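Ivana Gallardo has spent 37 years reupholstering other people's mistakes, and she'd like a word about cream.

"Everyone wants it," she says, over the noise of a sewing machine at Foster, her shop in Altmont. "Then they have children, or dinner."

She learned the trade from a man who charged by the sigh. Her own rates are posted by the door – a new seat cushion runs $200 – and she considers haggling a form of weather. Customers still try.

What bothers her is advice. Conditioner every week, say the magazines. "Three times a year, maybe. It's leather. It's not a houseplant." Baby wipes she won't discuss, though she did, for 4 minutes. 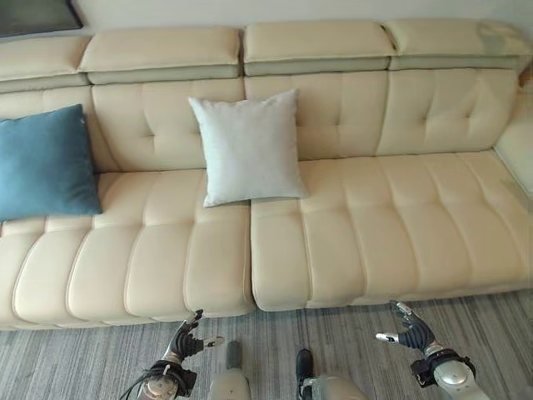

So what should people clean it with?

"A soft cloth, barely damp, and then you leave it alone. The leaving alone is where I lose them."

Her own couch at home is brown corduroy. She bought it used and has no plans to fix the arm.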